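共享厨房与储物间翻新项目进展报告

致：Solange Delorme 女士
报告人：Ernő Gulyás
日期：2021年11月24日

Delorme 女士，您好！

先说最让人高兴的一件事：Zimardale 社区共享厨房的灶台重新点起来了，储物间也开始往里放东西了。上次给您写信的时候，两间屋子里还堆着拆下来的门板和一袋袋腻子粉，进门要侧着身子走。现在您要是过来，可以推着一辆小车从后门一直走到水槽边，中间不用停。

这份报告覆盖上次拨款到账以后的全部工作，按区域来写，最后是花费和接下来的安排。有些地方我写得比较细，请您多包涵，大家在这些柜子上花的心思实在太多了，我舍不得略过去。

一、厨房台面和水槽

台面是最早动工的部分。原来的台面靠窗那一头泡胀了，一按就往下陷，切菜的时候案板老往一边滑。我们把坏掉的一截整个锯掉，换了新的，接缝处打了胶，又把水槽往左挪了一点，给沥水架腾出位置。挪水槽牵扯到下面的排水管，Henrik Stüber 趴在柜子里干了整整两个下午，出来的时候满头都是灰，但是接口一滴水都没漏，我们放满一池水又放掉，反复试了好几遍。

水槽上方的搁板也重新装了。以前那块搁板太高，个子矮的人要踩凳子才拿得到碗，新搁板降了下来，大家试着伸手够过，都说顺手。搁板下面加了一排挂钩，锅铲、漏勺、量杯各挂各的，做饭的人转个身就能拿到。

灶台后面的墙砖没有动，只是清洗和补缝。这一步省下来的钱后来用在了柜子上，我觉得非常值得，原来的砖洗干净以后颜色很好看，是一种淡淡的灰绿，以前蒙着油烟，我们都以为它是土黄色的！

二、柜子和拉手

柜子是这一阶段工作量最大的部分，也是我最想跟您讲的部分。

厨房和储物间的柜体大多还很结实，坏的主要是门：铰链松了，门板下垂，关不严，好几扇要用膝盖顶一下才合得上。拆掉全部重做当然痛快，可是预算不允许，也确实可惜了那些好木料。Mohit Mathur 提议保留柜体，只修门、换铰链、换拉手，木头部分露出原色，门板一律用白色。我们先拿两扇门试了试，效果比想象的好得多，于是就定了这个方案。

拉手的选择讨论了很久。旧拉手是那种小圆钮，手上沾了面粉或者洗洁精就抓不住，年纪大的邻居更是头疼。我们从 Luvham 要了几种样品，装在一块废门板上，摆在走廊里，请每个路过的人拉一拉、捏一捏。最后选中的是黑色的长条拉手，整只手都可以握上去，戴着隔热手套也能开门。它配白门板很精神，旁边就是木头的颜色，黑、白、木三样放在一起，屋子一下子亮堂了。

安装拉手看起来简单，做起来很磨人。孔位差一点，拉手就歪，一排柜门看过去特别明显。Oskari Lindqvist 用边角料做了一个定位板，往门上一卡，照着孔钻就行。有了这块板子，后面的速度快了一倍，连第一次拿电钻的人也敢上手了。
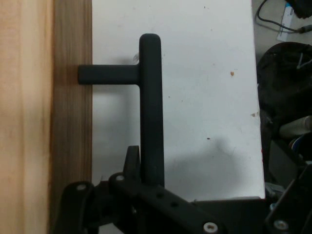

三、门板漆面的收尾

漆面还没有做到我们满意的程度。白色门板上有轻微的擦痕，也有一些小斑点，近看能看出来。柜子一直有人在用，白色又不藏脏，这样的痕迹以后还会有，所以我们想把收尾做得耐擦一些，不追求像新家具那样完美无瑕。

打算这样做：先用软布和温水把门板擦一遍，能擦掉的就不用补漆；擦不掉的，用细砂纸轻轻磨平，点补之后再整体罩一层耐擦洗的面漆。Mohit 从 Ulance 订了一小罐面漆来试，准备先刷在储物间最里面那扇门的背面，放上一段时间，看看会不会发黄。木头的部分只上油，不上漆，木纹留着。大家都很喜欢那个纹路，有位邻居说像她祖母家的碗柜。

四、储物间

储物间的变化可能是全项目里最大的。以前这里什么都有，就是找不到。节日用的桌布压在汤锅下面，汤锅里装着电池，电池旁边是过期的酵母。我们花了一个周末把所有东西搬到院子里，一样一样过手：还能用的留下，重复的送给 Szűcs 街上的托儿所，坏的拆开分类处理。

留下的东西按用途放回去。每天要用的锅和盘子放在齐腰的高度，搬的时候不用弯腰；聚餐才用的大锅放在最下层；轻的、不常用的，比如蛋糕模具和彩纸，放在上面。干货全部装进带盖的罐子，贴上标签，写品名和装罐的月份。标签是孩子们写的，有几张字写得歪歪扭扭，还画了豆子和面条，我们决定一张都不重写。

清洁用品单独占一个柜子，和食物分开，柜门上会加一道儿童锁。这是您上次来信时提的建议，我们完全赞同，锁已经买好，等漆面做完就装。

门后面还有一块空着的墙，原本没有计划。Henrik 量了尺寸，发现刚好放得下扫把、拖把和折叠梯，于是顺手装了一条挂轨。这样一来，厨房的墙角终于不再是扫把的地盘了。

五、使用情况和大家的反应

厨房在施工期间分段开放，最忙的一次，同时在里面做饭的有11人。换作以前，这么多人一定会撞来撞去，这一次居然从头到尾都很顺，洗菜的在水槽这边，炒菜的在灶台那边，装盘的在中间的长桌上，谁也没碍着谁。那天做的是南瓜汤和烤饼，汤不够分，又煮了一锅。

报名参加每周烹饪小组的家庭已经达到30户，其中不少是头一次来。我问过几位新来的邻居是怎么知道这里的，有的说路过时闻到了面包味，有的说是孩子回家讲的。有一位刚搬来的先生每次都带自己磨的香料，现在储物间里有一整层架子是给香料的。

也有人提了意见，我照实写在这里。长桌的一条腿略短，和面时会晃；灶台上方的灯偏暗，晚上炒菜看不清颜色；储物间门槛有点高，小推车过去要抬一下。前一项我们已经垫好了，后两项放进了下一阶段的安排。

六、花费

这一阶段最大的一笔是木料、铰链和拉手，共计3,000欧元，比原来的估算低，主要得益于保留了柜体和墙砖。完整的票据由 Oskari 整理，随信另附。人工方面，除了排水管的检测请了专业师傅，其他都是我们自己动手。

节余的部分，我们希望征得您的同意，用来更换灶台上方的灯具，以及把储物间的门槛改成缓坡。如果您觉得应当留作备用，我们也完全理解，请在回信里告诉我。

七、接下来的工作

剩下的事情里，漆面排在最前面。门板要分批拆下来做，每次最多拆两扇，这样厨房不用关门，大家照常做饭。拆下来的门板平放在工作间晾干，装回去之前再检查一遍铰链，拉手的螺丝也一并拧紧。

漆面做完以后是儿童锁，然后是灯具和门槛（视您的答复而定）。抽屉里的分隔板还没有开始，Mohit 想用剩下的木料来做，他已经画好了图，画得非常漂亮，连放擀面杖的斜槽都想到了。等第一个抽屉做好，我会把图纸和实物照片一起寄给您。

我们计划在二月把全部工作收尾，之后请所有出过力的人来吃一顿饭。您若能来，我们会非常高兴！菜单还在争论之中，目前炖豆子领先。

如果您对哪一项有疑问，或者想提前来看看，随时写信给我就好，钥匙在我这里，晚上和周末也方便。

再次感谢您和基金的支持。每次有人打开柜门，一下子就找到了要用的锅，我都想替大家跟您说声谢谢。

Ernő Gulyás
Zimardale 社区共享厨房

附：票据清单（Oskari Lindqvist 整理）、抽屉分隔板草图（Mohit Mathur 绘）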